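Nodia library trials longer loans for board games and building sets

July
By Elfriede Haslinger

The public library in Nodia has extended the loan period for board games, jigsaws and building sets from 2 weeks to 3. The change applies to all items in the games collection, which holds 200 titles, and covers the main building and the Prika branch.

Borrowers may take up to three items at a time on a standard card. A loan can be renewed once, at the desk or by telephone, unless another borrower has reserved the item. Reserved items are held until closing time on the day after the borrower is told.

Babak Talebi, who manages lending at the library, said the old period was too short for larger sets. "Families were bringing things back half built and then joining the queue again," he said. Late charges stay as they were – they are worked out per item, and stop once the item is returned.

Sets are checked by weight on return. Where the weight is short, the borrower is asked to look for the missing parts before any charge is made. Spare parts are kept at the main building only.

Toy building bricks on a light bamboo-wood tabletop.

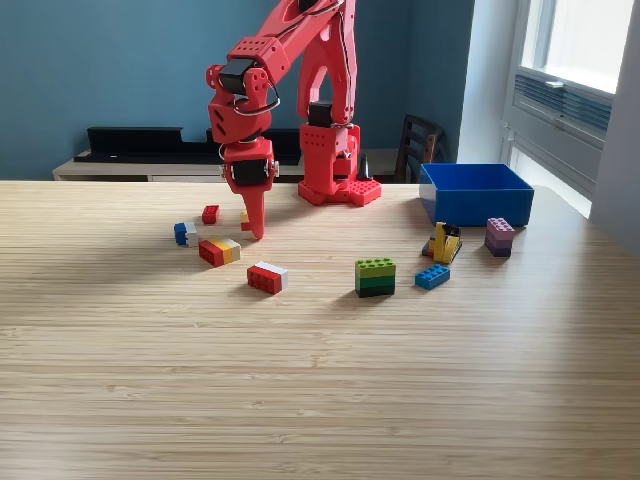
Opening hours

The games desk in Nodia opens at 10 am and closes at 5 pm. Prika has no separate desk – games are issued at the main counter, and reservations from the Nodia shelves arrive with the afternoon van.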